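4.2 What people do with a shared cupboard

Shares: 30 | Comments: 2

By this point in the study I had read so many diary entries that I'd started dreaming in other people's handwriting. So let me slow down and say what I was after in this part. I wanted to know how adults who share a workplace decide where a thing "lives." I don't mean the official answer, the one on the label or in the welcome packet. I mean the answer you'd get if you asked someone for the good scissors at four in the afternoon and watched which way they turned their head.

The diaries came from two workplaces, Kalham and Ternanier, and there are 161 entries in all. Everyone wrote them by hand, at the end of the day, under the same prompt: "Write down one thing you looked for today and where you looked first." I kept the prompt short on purpose (my earlier version ran to half a page and people simply stopped filling it in). Of the 161 entries, 123 mention a first place that was the writer's own guess, with no asking and no checking of a list. That's the set I work with from here on.

I expected the guesses to follow frequency. You look where you found it last time, and if you've found it there a lot, you look there faster. Abubakar's model says just that, and for things people use every day – tape, mugs, the stapler – it does fine. Where it falls apart is with the things people want a few times a year. The extension cord. The spare batteries. The big envelopes! For those, my writers hardly ever mentioned a memory of finding the thing. They reasoned about it, and they reasoned about the other people in the building. "Somebody tidy would have put it with the cables," one entry goes, and then, a line later, "but we aren't tidy, so I tried the tall cupboard."

I've come to call this second-hand placing. You picture a coworker with the object in hand and ask where that coworker would have given up and put it down. It takes some social knowledge, and new people don't have it yet, so I looked at their entries on their own. They're a different read altogether. New people start with whatever is closed. A shut door seems to promise storage in a way an open shelf doesn't, and several of them said so in nearly the same words. Double doors came up again and again, and I ended up giving them their own code in the scheme (see Figure 1 for the sort of front I mean when I write "closed, paired").

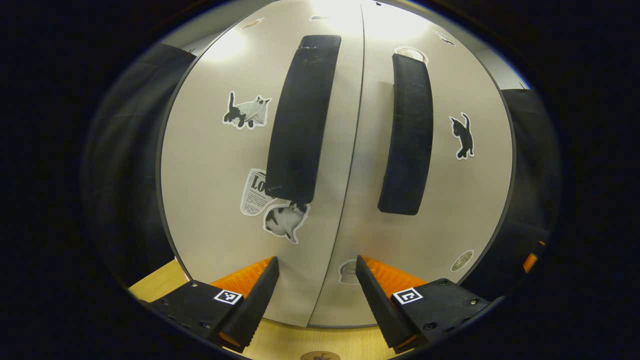 Morenike Ezeani thought I was making far too much of the doors. Her view, when she read the draft, was that new people open cupboards because opening a cupboard is polite – you can do it without bothering anyone – and that the same people would happily start with an open shelf if it stood far enough from other people's desks. She wanted me to recode the whole set for distance from the nearest occupied chair, and she wanted it done before I said another word about promises.

I grumbled, and then I did it. She's partly right. In the Ternanier entries, distance does a lot of the work, and once it's in the table the pull of a closed front shrinks quite a bit. In the Kalham entries it hardly moves. My best guess is that Kalham has one long room with everybody in it, so there's no far-away shelf to be polite with, and the doors are all a shy person has left. I can't prove that with diaries. It would take someone sitting there with a clipboard for a month, and I didn't have a month.

What I can say something about is what happens after the door is open. I hadn't planned to look at this, and it came out of a complaint. Imad Twal, who double-coded the entries with me, kept running into ones he couldn't place, where the writer had opened the right cupboard, hadn't seen the thing, and had gone off to search somewhere else. He wanted to throw them out as errors. I wanted to keep them, and we went back and forth over it for most of October.

I'm glad we kept them. Read together, they show that people give a cupboard a very quick once-over. They take in the shelf at eye height and maybe the one under it, and anything flat, pale or leaning against the back gets skipped. Paper things suffer the most. One writer looked for a sign-in sheet in three rooms and then found it standing upright in the place she'd tried first, and she was so annoyed that she underlined the word "standing" twice. With the door swung wide there's plenty to see, but what people report seeing is mostly boxes. 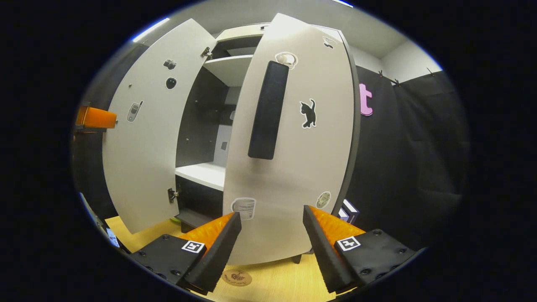
Figure 1. Paired doors on a tall cupboard: closed (first panel) and open (second panel).

This bears on the Flaldale scheme, which a lot of offices have picked up in the last few years. Flaldale puts its labels on the outside of the door and leaves the inside alone. Going by my entries, that helps with the first choice and does very little for the second look. A label gets you to the right cupboard, and then you're on your own with the quick once-over. I'd love to see somebody try labels on the shelf edges only, with blank doors, and run the same one-line prompt. My hunch is that new people would be slower on day one and faster by the end of the second week, but it's a hunch, and Imad has already bet me lunch against it.

One more wrinkle before I get to the interviews. The diaries only catch searches that people bothered to remember, and a search that ends in a few seconds doesn't feel like a search. So easy finds are surely missing here, maybe a great many of them, and the figures in this section shouldn't be read as a rate of anything. I use them to compare one kind of guess with another, and section 4.3 picks up the same question with people talking out loud.

Last updated: 10/05/2019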